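June 9, 2018

Quick one tonight because I have to be up early and I still haven't packed. But I promised three people I'd write up the Northorpe chapel trip and if I don't do it now I won't.

So. Northorpe Chapel. If you grew up out past Flalley you've driven by it a hundred times and never stopped. Small brick building, one door, slate roof, iron fence that leans out toward the road. Methodist first, then shared with the Lutherans for a while, then Methodist again after some kind of falling out over coal. Yes, coal. Who paid for the coal. There are letters.

My great-grandmother was baptized there and that's how I got pulled into all this. I went looking for one line in a register and now I own a scanner.

Noelia Moya has the keys these days. She met me at the gate with a thermos and a flashlight and a warning about the third step. Inside smells like every old church, hymnals and floor wax and mouse. Pews are the second set. First ones went to a school in Kodier when the school burned and the kids had nothing to sit on. I'd love to know if any survived, so if you have an odd bench in your barn with a number painted on the end, please email me. Serious.

What I went for was the registers. Two of them, both kept in a tin trunk under the vestry window, which is the worst place in the building for paper but there you go. The older one is mostly baptisms, with burials squeezed in the back upside down, starting from the last page. Took me a good while to figure that out. I thought the clerk had lost his mind. Turned the book over and there they all were.

The handwriting changes four times. The second hand is gorgeous, the third is a crime. Number three also spelled everybody however he felt that day, so the same family shows up as Khurana's neighbors on one page and then three pages later the farm name is gone and it's just "the people at the mill." Thanks, buddy.

(Khurana is the old orchard property, for anybody not local. Named for the family that bought it later on. The register entries with that name are additions in pencil, not original, somebody went back and helpfully labeled the farms. I wish they'd signed it.)

I got through 201 entries before the light went. Took pictures of all of them on my phone, then typed up maybe a third at home. Slow going. Will post the transcription when it's clean enough, no promises on when. 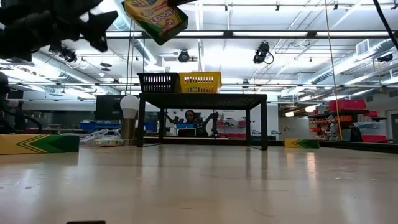

Crayola, the 24 box.

OK the map. Kusum Tiwari has been working on the burial ground for longer than I've been working on anything, and she finally let me see her plan of it. Hand drawn, on the back of wallpaper. She has every stone that can still be read and a good guess at a lot that can't. The oldest part is on the north side, which is backwards from what I'd always heard about where people wanted to be buried. Her theory is that the road used to run on the other side and the door got moved. I was doubtful. Then she walked me around the back and showed me the bricks, and there's a filled-in arch there plain as day. You can see it better from low down. So the door moved! When? No idea. Nothing in the minutes, and those minutes record the purchase of a broom.

Things from the minutes I wrote down, no order:

The stove smoked. Complaint about the stove every winter for up to 30 years. Same stove.

A man was asked to stop bringing his dog. Next entry, the dog is thanked for catching rats. I am not making this up.

Somebody gave a bell. No sign of a bell now and no bell tower either, so where did it hang? Noelia thinks a post in the yard. There's a stump of somthing by the fence.

Last regular service was a harvest one in August, with a potluck after. They sang all the verses. My mother's cousin was there and says it was so hot the candles bent over. Attendance isn't recorded. The collection is, and it was small.

After that it just kind of sat. Weddings now and then. The roof got patched in 2000 and that's holding, mostly, except over the pulpit where there's a bucket. Noelia empties it. The district still technically owns the building and keeps writing to say a decision is coming.

I don't have a big opinion about what should happen to it. A couple in Flalley wants to make it a house and I've heard people get very worked up over that. I'd rather someone cooked dinner in there than the roof came down. But I'd want the registers out first and somewhere dry, and I'd want the graveyard left with a way in for families. Kusum feels a lot stronger than me. Ask her sometime, bring a chair.

Did I find my great-grandmother? Yes. Page near the middle, second handwriting thank goodness. Her middle name is diffrent from the one on her stone, and one of the sponsors is a woman I've never heard of from Kodier, same last name as us. So that's a whole new problem. I sat in the cold pew and looked at it for a bit and then Noelia said she needed to get home to let the dog out.

Going back when I'm home from this trip. Want to do the rest of the baptisms and start on the upside down burials. If anybody reads old German script better than I do (low bar) there are six or seven loose sheets tucked in the back cover that I can't get anywhere with. One has a wax blob on it. Could be a seal, could be a candle.

Comments are open again, sorry about that, I had them switched off by accident since the redesign. Right, packing.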